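Chapter 6
When the Grip Goes Wrong

I used to think a robot failure would be loud. Sparks, maybe, or an arm through a window. Then I spent a winter on the Groen project, teaching a two-finger gripper to handle laundry, and the fault that ate my whole January made no noise at all!

We called it the Kudton slip, after the town where we first logged it. The fingers close, the controller reports a good hold, and the gripper lifts one layer of cloth while the rest stays behind. The software goes happily on to the next step (this is the part that drove me up the wall) with half the job left on the bed.
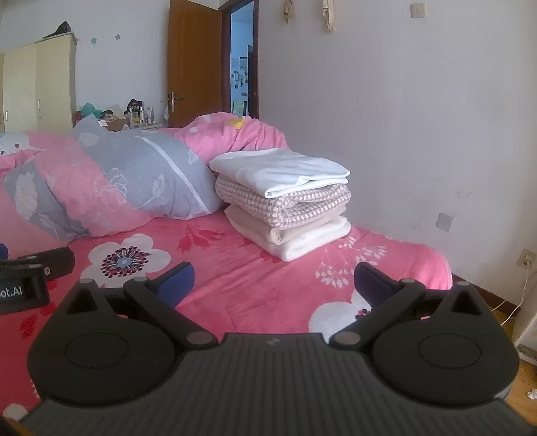

Figure 6.1 Open gripper facing a stack of four folded textiles.

Look at the stack in Figure 6.1 and ask yourself where you'd grab it. You'd probably slide a hand underneath without thinking. A gripper has to be told where "underneath" is, and a thick fold halfway up can look an awful lot like the bottom of the pile. In one batch of 19 lifts we logged the slip 5 times, and the controller called every one of them a success.
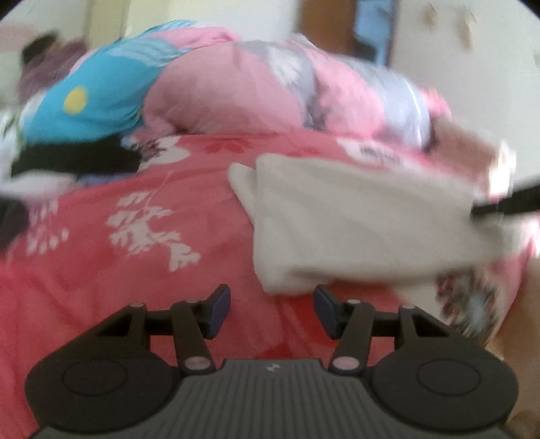

Figure 6.2 Folded cream cloth on the sheet, with nothing between the fingertips.

My first fix was to squeeze harder. Please don't do that! More force hid the slip on thin cloth and did nothing for thick cloth, and it turned a harmless fault into a pinching hazard for anyone working close by. We'll get to pinch points in Section 6.2.

Before that, Section 6.1 covers what the controller really knows when it says "holding." Keep your notes from the Budia exercise handy, you'll want the force table.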